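Wullano Programme: Hand-held Gripper Comparison
Second progress report to the Falden Fund
Reporting period to the end of February

1. Purpose of this report

This report sets out the progress made under the second stage of the grant. The stage covers the comparison of two hand-held gripper designs, referred to throughout by their project names, Cimetti and Saludo. The comparison will decide which of the two is ordered in quantity for the third stage. The Fund is asked to note the results so far and to approve the change to the work plan described in section 6.

The first progress report dealt with the fitting out of the room and the purchase of equipment. Those matters are closed and are not repeated here.

2. Work carried out

The grippers are held and worked by a person, who carries out ordinary household tasks with them. The movement of each gripper is recorded and later used to teach a robot arm the same task. The quality of the recording therefore depends on three things: how well the gripper holds an object, how well its position can be followed through the room, and how long a person can use it without tiring.

During the period the team recorded 815 task attempts. Of these, 800 were complete enough to be scored. The remaining attempts were set aside because the recording stopped before the task was finished, in most cases through a cable working loose at the belt. They have been kept on the project store in case they are of use later, but they do not enter into any of the figures below.

Tasks were taken from the list agreed with the Fund at the start of the grant. They include picking up small items from a table, moving items between shelves, opening and closing low cabinets, and handing an object from one gripper to the other. The last of these was added at the Fund's request and has proved the most demanding.

The recording room was kept in the same general arrangement throughout, with tables, chairs, shelving and cabinets of the kind found in a home or small office. Loose items were moved between sessions so that operators did not simply repeat a learned path.

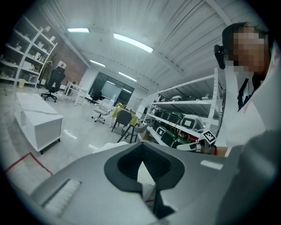 Operators were asked for written remarks at the end of each session, and one reply is given in full: I get on well with the grip itself and I would not change it. What slows me down is reaching past the other gripper when both are close together over a table. I have to think about keeping the markers clear, and when I am thinking about the markers I am not moving the way I would at home. If the marker could sit a little further back I believe the problem would go.

The remark agrees with what the recordings show. Attempts in which the two grippers came close together were more likely to contain short gaps in position tracking than those in which they were kept apart. The gaps can usually be filled by calculation afterwards, but doing so takes staff time and lowers confidence in the result. The team has since drawn up a revised mount, discussed in section 5.

3. Results to date

Each scored attempt was judged complete or not complete by a reviewer who had not taken part in the session. On this measure, Cimetti reached 80 per cent and Saludo reached 69 per cent. The two designs were used for an equal number of scored attempts and on the same task list.

The difference is not spread evenly. On simple lifting and placing there is little to choose between the designs. Cimetti does better on soft objects and on anything that has to be turned in the hand. Saludo does better on narrow handles and on thin flat items lying on a hard surface, where its shape allows it to get underneath. The team does not consider that this advantage outweighs the results elsewhere, but it should be borne in mind if the task list for the third stage is altered.

Operators were also asked to score comfort. Most preferred Cimetti for sessions of more than an hour. Those with smaller hands were less certain, and several found the reach to the trigger too long on both designs. The supplier has been asked to quote for a shorter trigger.

4. Position tracking

Tracking relies on printed square markers fixed to the grippers. Cameras placed at different heights were tried, including one worn at head level by the operator. The head-level view gives the fullest record of what the operator is attending to, and it keeps working when the operator turns away from the fixed cameras. Its weakness is that the markers leave the view when the arms are lowered or held wide.

Three findings are reported.

First, marker cubes carrying patterns on more than one face give a more dependable reading than a single flat marker, particularly when the wrist is turned. Cubes will be used on all grippers from now on.

Second, reflections from the polished floor interfere with tracking when the operator looks down. Turning off one row of ceiling lights reduced the effect but left the low shelves too dark. A matt floor covering for the marked working area has been priced and falls within the existing equipment budget.

Third, the start position matters more than was expected. Operators are now asked to begin each attempt at the edge of the marked area, with both grippers held forward and the markers in view, and to hold still until the controller confirms that both have been found. This adds a few seconds to each attempt and has cut the number of recordings needing repair. The written instructions have been amended to match.

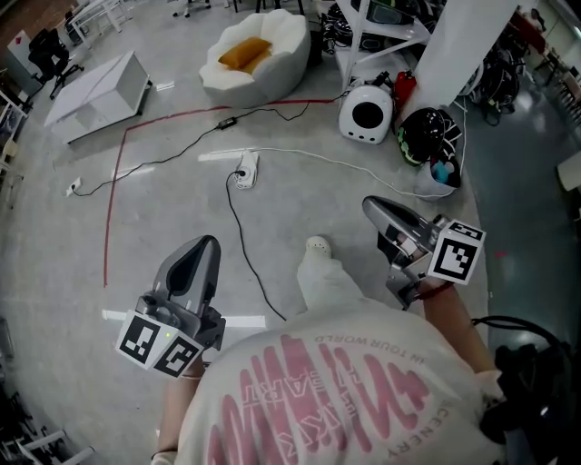
5. Equipment and safety

The revised marker mount moves the cube back towards the wrist, as operators had asked. Trial parts have been printed and fitted to one pair of Cimetti grippers. Early use suggests that the markers stay clear of one another at close range, although the added length makes it slightly easier to catch a sleeve. A rounded version is being prepared.

The loose cables reported in section 2 have been dealt with by changing the connector at the belt to one with a locking collar. No attempt has been lost from this cause since the change was made.

A safety review of the room recommended that power leads be kept out of the operator's walking path and that mains sockets be brought in from above where possible. The team accepts both recommendations. Until the overhead supply is fitted, leads are to be checked before each session and a second member of staff is to be present whenever an operator is wearing equipment. No accidents were recorded in the period.

6. Proposed change to the work plan

The original plan allowed for both designs to be carried through to the end of the grant. In view of the results, the team proposes to stop general use of Saludo and to keep a single pair for tasks involving thin flat items. The sessions released would be given to two-handed work with Cimetti and the revised mount.

The change does not alter the total cost of the grant. A small sum would move from gripper repairs to floor covering and printed parts, and the revised budget sheet is attached separately.

7. Next steps

Subject to approval, the following work will be carried out in the coming period:

Fit the rounded marker mount to all Cimetti grippers and repeat the close-range tasks.

Lay the matt floor covering and compare tracking before and after.

Obtain and test the shorter trigger with operators who reported difficulty.

Complete the overhead power supply.

Pass the first set of scored recordings to the robot arm team for training.

The Fund's comments on section 6 are requested by Friday so that the session timetable can be issued to operators.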